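Print this entry | E-mail this entry

Bench notebook, May - Zahira Goh

Saturday morning, a quiet time to get the spending list in order before the Storness people ask for it again. I have two quotes for replacement bins, one from Jevisel and one from Warkine, and I've gone back and forth on them over far too much coffee. Jevisel wants 500 for the set, delivered. Warkine also comes to 500, but freight is extra and they need nine weeks, so I'm leaning toward Jevisel unless Tesfamariam can talk Warkine down a bit.

The metal bin we have now is scratched and scuffed on nearly every side, and the floor of it is shiny enough to throw reflections, so I'd dearly like a matte liner in the price. The duck and the eggplant can stay on the object list - they cost next to nothing and I'm fond of them both. I'd also like proper brackets for the bin one day, though the bar clamps are fine for this round.
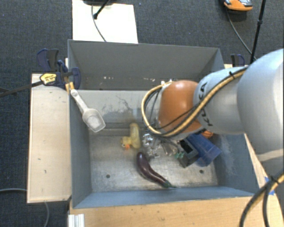
To price before the next order

- Hose and cable dressing for the arm. The bundle loops right around the orange joint cover, and I want a quote for a tidy clip kit plus spare ties.
- Matte liner, cut to the bin floor. Ask Jevisel if they'll do it with the set.
- More see-through and shiny items, please! We always underbuy those.
- Cable cover for the carpet, whatever length the shop sells.

Still waiting to hear which budget line the liner goes under.

Questions to Zahira Goh, bench 2 | © Storness workshop notebooks | Back to top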